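The Gray Bin

My aunt Huệ never threw anything away without saying goodbye to it first. I mean that. Out loud, in the kitchen, with the lid of the trash can propped open against her hip. "Goodbye, rice cooker. You were mostly good." So when she moved into the apartment over the Rosenthal bakery and asked me to come help her sort, I packed a lunch.

She had 16 boxes. I know because she'd numbered them in marker and then lost the list that said what the numbers meant. Box 2 turned out to be all lids. No pots, just lids, each one wrapped in newspaper like a wedding present.

"We do it quick," she said, and sat down on box 7 and started reading the newspaper.

The system was supposed to be simple. Keep went on the bed, give away went in the hall, and everything else went in a gray bin on the table. My cousin Khôi had gotten the bin from his job at Brorko, and he was very proud of it, the way people get proud of a thing they didn't pay for. He'd promised to carry it down to the recycling himself. Then he went out for coffee and we didn't see him for 90 minutes.
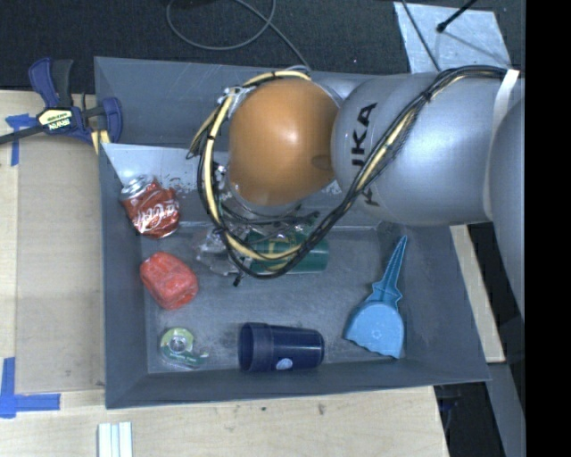
My aunt has opinions about bins. A bin should have a lid, she says, so the things inside can have some privacy, and this one had none, and its walls sloped, so whatever you dropped in slid down and sat there looking at you. She'd toss something in, walk off, come back, and take it out again. She did it with a bottle opener. She did it with a calendar from the year I was born -- still in the plastic! The only thing she left alone was a Coca-Cola can, red and crushed, lying over by the wall of the bin, and I caught her glancing at it every time she passed.

"You want to keep the can?" I said.

"Don't be silly."

She went and wiped the windowsill. She wiped it again.

"Your uncle used to crush them like that," she said. "With one hand, at the sink. He thought it was very impressive."

"Was it?"

"In 40 years I never told him yes."

I didn't know what to do with that, so I opened box 11, and it was sweaters, thank God, and we held sweaters up against ourselves for a while and argued about moths. Downstairs somebody was sliding trays around and the whole place smelled like burnt sugar. Khôi finally came back with three coffees, one of them half gone, and asked if the bin was ready.

"Almost," said my aunt.

She reached in and picked up the can and turned it over, and I really thought it was going in her apron pocket. She held it long enough that Khôi looked at me, and I looked at the sweaters.

"Goodbye," she told it. "It was a little impressive."

Then she put it back in and told him to lift with his knees.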